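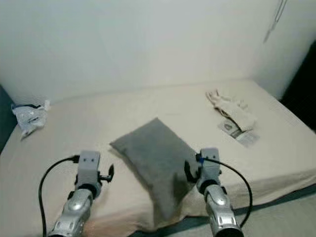 The Istano fitted sheet is made by Fornau for people who want a bed that is simple to make and simple to wash. It is cut from one piece of cotton, with no seam in the middle, and it has elastic on all four sides. The colour we sell most is beige, and against a plain off-white wall, with the bed pushed into the corner, it gives the calm look which many of our customers ask for. If your bed also stands in a corner, please begin with the corner that is hardest to reach, and pull the sheet toward you after.

The cotton is washed once before sewing. For this reason it feels a little soft already on the first night, and it will shrink less at home than an untreated sheet. A small change in the first two washes is still normal.

Details
Fabric: 100 per cent cotton, plain weave
Sizes: single, double, queen, king
Colours: beige, chalk, slate
Sold as: fitted sheet only. Pillowcases and flat sheet are ordered separately.

Which mattress does it fit?
Please measure the height of your mattress together with the topper, if you use one. The pockets are made for a height of up to 35 cm. With a thin foam mattress the sheet will fit, but you will have extra fabric to tuck under.

Care
Wash at 60 degrees or cooler, with similar colours. Close any zippers in the same load – they catch the threads easily. Tumble dry on low, or dry on the line in the shade. Do not use chlorine bleach on beige or slate. Ironing is possible on the medium setting while the sheet is still a little damp.
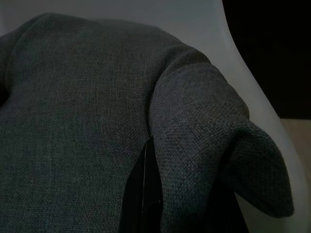
A new slate sheet can lose some dye in the first wash, so we advise to wash it alone or with other dark things. Beige and chalk do not need this.

Delivery and returns
We send from our Osside warehouse within 4 working days. You may return an unused sheet in its cloth bag. If the elastic fails in the first year, write to us with the order number and we will replace it. The king size in chalk is sold out at the moment and will be back in September.

Customer review
"I bought two in beige for the guest room. The corners stay where they should, also when my children jump on the bed. I only wish the size label was bigger – I always start with the wrong side." Imani Kirui

Goes well with
Piątek pillowcase, pair
Istano flat sheet
Istano mattress protector

Item no. 437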